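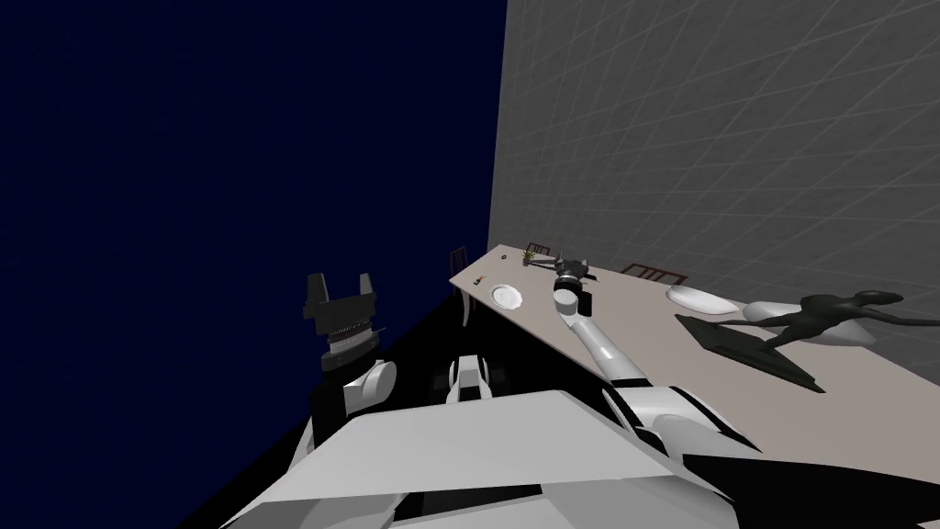 Según Florin Tudose, comparar pinzas en simulación es como elegir zapatos por catálogo: uno acierta con el color y se entera del resto cuando ya va por la calle. Halima Mwakyusa le da la razón a medias. Lleva desde noviembre probando pinzas para Skistcombe y buena parte de ese tiempo la ha pasado delante de una mesa de comedor que no existe, con sus platos, su planta y sus sillas de madera que tampoco existen.

«La mesa virtual tiene una ventaja enorme, y es que los platos no hay que pagarlos», dice. «En la de verdad rompimos tantos que en la tienda del barrio me preguntaron si tenía familia griega.»

El encargo parecía sencillo cuando se lo pasaron: decidir qué pinza montar en un robot de dos brazos pensado para recoger mesas. Había 6 candidatas. Quedan 2, y Mwakyusa habla de ellas con el cansancio de quien ha convivido demasiado con dos compañeros de piso. La Rindholm es de dedos largos y cierre suave. La Keogh es más corta, más cuadrada y, en sus palabras, «aprieta como si le debieras dinero».

¿Y cuál gana? Se ríe, pide otro café y cambia de tema. Luego vuelve.

«Depende del plato. Ya sé que es la respuesta que da todo el mundo, pero es que depende del plato. Un plato llano visto de lado es casi una línea. La cámara ve un óvalo finísimo y el controlador tiene que decidir por dónde está el borde. Con la Rindholm puedes equivocarte un poco. Con la Keogh te equivocas un poco y empujas el plato hasta la silla.»

Hicieron 400 intentos por pinza en el simulador, con los objetos cambiados de sitio cada vez. La Rindholm completó el 91 por ciento de los agarres. El dato salió en una presentación interna, alguien lo puso en letra muy grande y desde entonces Mwakyusa lo oye citado por gente de la que no sabe ni el cargo. Ella preferiría que se citara también la diapositiva siguiente, la de los fallos. «Casi todos son del mismo tipo. El dedo baja bien, roza la mesa, la mesa en simulación es perfectamente rígida y el brazo se pone a vibrar como una lavadora. En el laboratorio eso no pasa. En el laboratorio pasan otras cosas.»

Entre las otras cosas está la planta. Gitau Mohamedi, que se ocupa del controlador, insistió en dejar una en la mesa durante todas las pruebas, y la planta se ha convertido en el obstáculo más odiado del proyecto. Las hojas finas confunden a la cámara de profundidad y el planificador las trata unas veces como aire y otras como un muro. «Gitau dice que en las casas hay plantas», cuenta ella. «Yo le digo que en la mía no, que se me mueren todas. No le parece un argumento técnico.»

El controlador merece capítulo aparte. Empezaron con el que traía el brazo y a las pocas semanas pasaron a Grodex, que permite mover los dos brazos con una sola planificación - en teoría, aclara, y hace una pausa larga después de «en teoría». En la práctica dejan un brazo levantado mientras el otro trabaja. Es más lento. También es la única configuración en la que los brazos no han chocado entre sí, cosa que con el controlador anterior ocurría con una frecuencia que prefiere no ver publicada.

Le pregunto si se fía de lo que ve en pantalla.

«Me fío para descartar. Si una pinza no puede con un plato en una mesa sin gravedad rara, sin migas, sin mantel, no va a poder en ningún sitio. Para elegir ya no me fío tanto. Las cuatro que eliminamos las eliminamos bien. Entre las dos que quedan, el simulador me dice una cosa y las manos me dicen otra.»

Las manos, aclara, prefieren la Keogh. Se cambia en un momento, los dedos se atornillan sin maldecir y cuando se cae al suelo se la recoge y sigue. La Rindholm tiene mejor expediente y un conector que Mwakyusa describe con una palabra que me pide no transcribir.

La decisión se toma el mes que viene. Mientras tanto ha pedido que añadan un mantel a la mesa simulada. Le han contestado que la tela es cara de calcular y que si no le valdría un plato más.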